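Estano finish
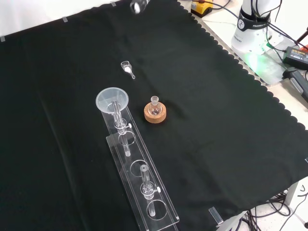
Estano finish is the name furniture people give to the dull, pewter-colored coating you find on older cast aluminum garden chairs, the ones with the curly backs that weigh less than you expect. I've been restoring these for years, so take this entry as part reference and part me rambling about chairs! The coating was first sold by the Gredetti foundry, and it was a two-part product: a tinted base and a clear topcoat, with a fine white chalking powder rubbed in between. You only need a little of the powder, and a small scoop like the glass one with the bit of white in its bowl is plenty for a chair arm (I always want to use more, and I always regret it). A dark cloth taped over the table is a good habit too, as white dust shows up on black right away.

Identification

Gredetti chairs have a stamped number under the seat. The pattern book ran to 118 designs, and the one people ask me about most is the Atinga, a low armchair with 7 spindles in the back. Copies were made by Markov, and those are fine chairs, but the gray leans blue and the welds are lumpier. The highest stamp I've come across is 1,547, on an Atinga with a cracked foot.

Care

Wash it with dish soap and a soft sponge, rinse, and dry it in the shade. Please don't use a wire brush. Aluminum won't rust the way iron does, but it does pit, especially near salt water, and the pits usually start under the feet where the plastic caps trap moisture. I pull the caps off in March and leave them off until the legs are bone dry. Car wax works on the topcoat, though it darkens the gray a bit, so try it under the seat first.

See also: cast aluminum, powder coating, patio furniture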